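Print this page | E-mail this thread

Stanura home kit, first month with it

lindsay_loop wrote:
We've had the two-arm Stanura kit since April and I'm rapt with it! Set-up took one evening (allow longer if you're fussy about cables, which I am) and it was folding tea towels by 9 pm. Slow, yes, but I couldn't stop watching. Happy to answer anything.

Mereana Pryor wrote:
How slow is slow? I trialled the Kunine one and it took 17 minutes over a basket my kid does in five.

lindsay_loop wrote:
Up to 31 minutes for a full basket, so you win that one. But it doesn't drop things! And the grippers are so gentle with the soft stuff.

tinbadger wrote:
Can't agree on the grippers. Mine pinch nicely on cloth but they're hopeless on anything flat and thin. I paid for the Mumside support plan as well and waited 21 days for a reply. Great hardware, rotten service.

Mereana Pryor wrote:
Mumside got back to me overnight, so maybe it depends who's on. Agree about thin things though. Post is its nemesis.

Liesl Wieser wrote:
Tinbadger, try the softer grip setting before you give up on it, it made a huge difference to mine.

I'm with Lindsay, I love this kit, and the part I'd rave about is the tidying routine more than the folding. You give it a favourite spot for each thing and off it goes. I'd start with the plush toys and cushions on a sofa, they're big and squashy and very forgiving. A booklet lying flat on the TV cabinet is a much harder ask, and I'd leave it until you've had a good play with the settings. Folding tables and chairs are worth a bit of practice too, those splayed legs take up more floor than you'd think :)

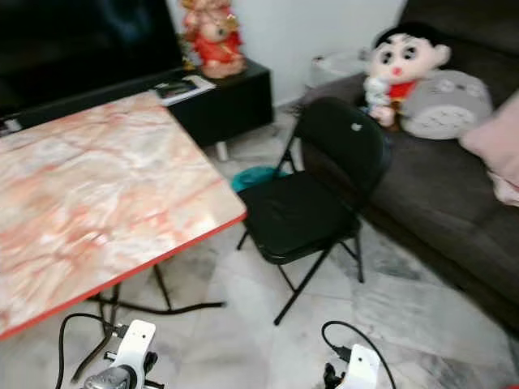 E-mail this thread | Print this page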